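The Shelf Life of a Good Snack Shelf

A bay of dark gray shelving, a bunch of chips in tubes, and the small pleasures of putting things where people can find them

I have a weakness for snack aisles. Put me in a new town and I'll skip the museum and go look at what the locals eat standing up. So when the folks at Renora, a small imported-snack shop on Rothe Street in Windness, said I could come hang around while they set up their new shelving, I said yes before they'd finished the sentence. I brought a notebook and an empty tote bag (I know myself).

Renora has 600 square feet to play with, and a good chunk of that goes to the register and a drinks cooler that hums in two keys. The old shelves were beige, and they'd come with the lease. They had sagged over the years into a kind of smile, and everything on them slowly migrated to the middle, so that by the end of any given Saturday you'd find the seaweed crackers snuggled up to the chocolate pies like old friends. I sort of loved it. The people who had to straighten it every night did not.

The new units are from Rarnico. They went for $690 a bay, and I was told that number more than once, in the tone people use for a vet bill. But they do look sharp! Dark gray, with a pegboard-style back panel and a bright white metal lip along the front of each shelf. I wasn't sure about dark shelving for food, to be frank. I'd pictured something gloomy, like a stereo store. Then the first packages went up and I got it right away. Anything with color on it just jumps at you.
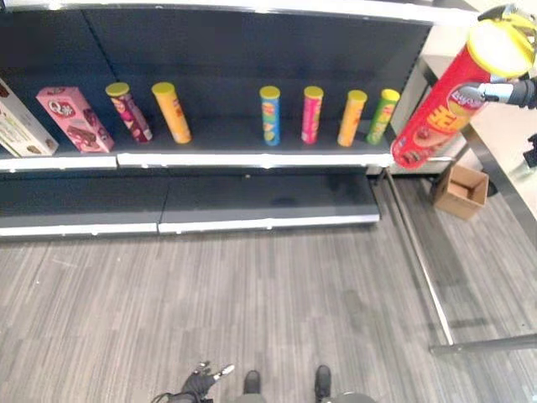 Tubes and cake boxes share the middle shelf, with plenty of room left between flavors.

And color is what chips in a tube do best. I'd never thought much about how loud these things are until I saw a few of them against that gray. Hot pink, green, orange, blue with a band of yellow, a maroon-and-pink one I wanted for the artwork alone, and all of them topped with the same yellow lid. It's the lids that pull it together, I think. Without them you've got a box of spilled crayons, and with them you've got a family.

The boxes are trickier. There's a cream one with baked goods printed on it in brown, and a pink one with chocolate-covered cakes on the front, and neither is what I'd call a natural athlete. A box wants to be shelved like a book, spine to spine with its neighbors, holding each other up. Put out a couple on their own and they lean, or tip over, or do that slow slide onto one corner that you only notice once you've walked away. I have the same trouble at home with cake mix. Tubes lean a bit too, but they're at least polite about it.

My own job, such as it was, consisted of standing back and squinting. It's a real technique, or so I was assured. You walk to the door, half close your eyes, and see which part of the shelf goes to mush. Mine was the orange. There are two canisters in that range, an orange-yellow and a plain orange, and through my eyelashes they were the same can. Keep the blue and the hot pink between them and the problem goes away. I was so proud of this that I said it out loud three times.

Then there's the question of gaps. I fill every inch of a shelf at home, and my instinct in a shop is the same: pack it, stack it, make it look like a festival. The thinking at Renora is looser than that. Leave a wide space on the shelf and your eye goes to it, and then to whatever stands on either side. A space also gives you somewhere to put your hand. I'd never considered how often I pass up a thing because I'd have to wrestle it out from between two other things, but I do, all the time. I once left a store without mustard for exactly that reason.

Which brings me to the red one, the big one, the one I had mentally already put in my tote bag. It's the Lay's canister, and if you grew up with the American bags the way I did, it takes a second to place. The yellow disc with the red banner is right there, so you know the face, but the name across it is in Chinese: 乐事. The second character means something like "matter" or "affair" and the first is about being happy, so put together it comes out near "happy thing," and I can't think of a better name for a potato chip. I've been calling them happy things at home ever since and nobody has stopped me.

Turn the tube and you get the small print, lines and lines of it in white on red, and a nutrition table in a neat white outline. I can't read most of it. I find I like that. At my regular supermarket I stand there adding up sodium like a tax accountant, and with this I just get to enjoy the layout. The little rows! The tidy little numbers!
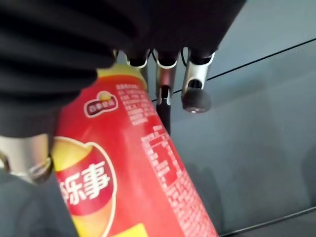

Which way is the front?

You'd think a tube doesn't have a front. It's round! But every one of these has a side that was meant for you and a side that was meant for the people who read labels, and a row of cans turned any old way looks like a group photo where half the family is talking to someone else. "Facing," they call it in the trade, and it took up more of my afternoon than anything else I did. You set the can down, you turn it until the logo looks straight at the door, you let go. Then you do the next one and bump the first with your sleeve.

I tried it at home the following weekend, on my own sad pantry. I have 20 cans of soup and beans in there (19, if we leave out the one with no label, which I'm saving for a brave night). I turned them all face front, left a gap between the soups and the beans, and moved the tomato away from the red kidney. I squinted from the hallway. It looked wonderful for two days, and it's still better than it was in November, when I found a bag of rice behind the toaster.

What came home with me

I didn't manage to leave empty-handed, obviously. I got a red tube of happy things, a box of the chocolate cakes, and a second red tube for the car. The cakes are soft and very sweet and go well with bad coffee. The chips are all the same curve, and they stack on your tongue if you're that kind of person, and I am. The empty tube now holds my paintbrushes, yellow lid and all, and I've got it turned so the logo faces the door.

If you go: Renora is on Rothe Street in Windness, two doors up from the shoe repair. Take a bag with a flat bottom, so the boxes ride home level.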